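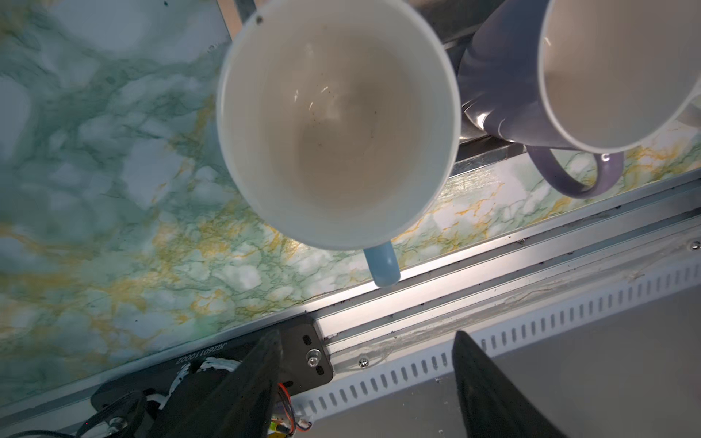

Cleaning tea stains out of mugs – bicarb or bleach tabs??

kettleblack76
Moving out of the rental in Vonbridge end of August and the landlord's mugs are on the inventory. Every one of them. Soaked in dish liquid overnight, did nothing. What's everyone using?

mosquera_e
Bicarb, bit of water, old toothbrush. Three minutes. Done. Dont bother with anything from the shop.

Gasside Gal
Denture tablets. Drop one in, go watch the footy, rinse. Mum swore by it.

clamum_road
Disagree on the bicarb, it's an abrasive. Did mine every week for years and the glaze went dull, then they stained twice as fast. Citric acid from the baking aisle. Same stuff you descale the kettle with.

mosquera_e
Bicarb is softer than glaze mate. Your mugs were cheap.

clamum_road
They were Cormier. Not cheap.

kettleblack76
Ok will try citric first. Is it safe if I spill it on the bench? Pattern like this 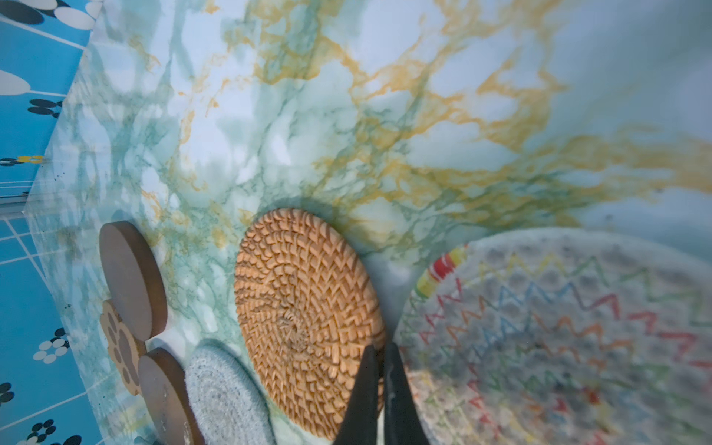
Benchtop, gold and green veining

M. Moser
Depends what the top is made of. Real marble, NO. Acid etches it and you'll lose your bond over a teaspoon of powder. Laminate you'd be right, just wipe it up. Do the mugs in the laundry sink if you don't know.

Gasside Gal
What Mathias said. Lemon juice does it too. Ask me how I know

kettleblack76
Agent reckons it's "marble look" but won't put that in writing. Laundry it is. Anyone know about wallpaper while I'm here, got tea splashes near the kettle at my sister's
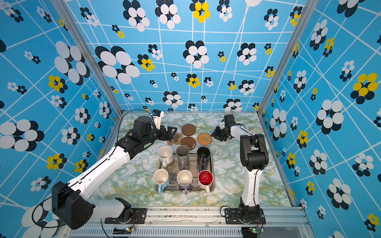

Page 3 of 27

clamum_road
Vinyl paper – damp cloth, drop of dish liquid, dab it. Plain paper, dry sponge only. Test behind a door first.

mosquera_e
Or bicarb paste

clamum_road
Do NOT put bicarb paste on wallpaper.

kettleblack76
Update, citric worked on all but one mug. That one got the denture tab Friday night and came up good. Cheers all

Related threads
Kettle descaling, how often? (721 replies)
Getting your bond back in Vonbridge
Teapot spout drips everywhere, help

This site uses cookies to remember your login. Accept | Manage settings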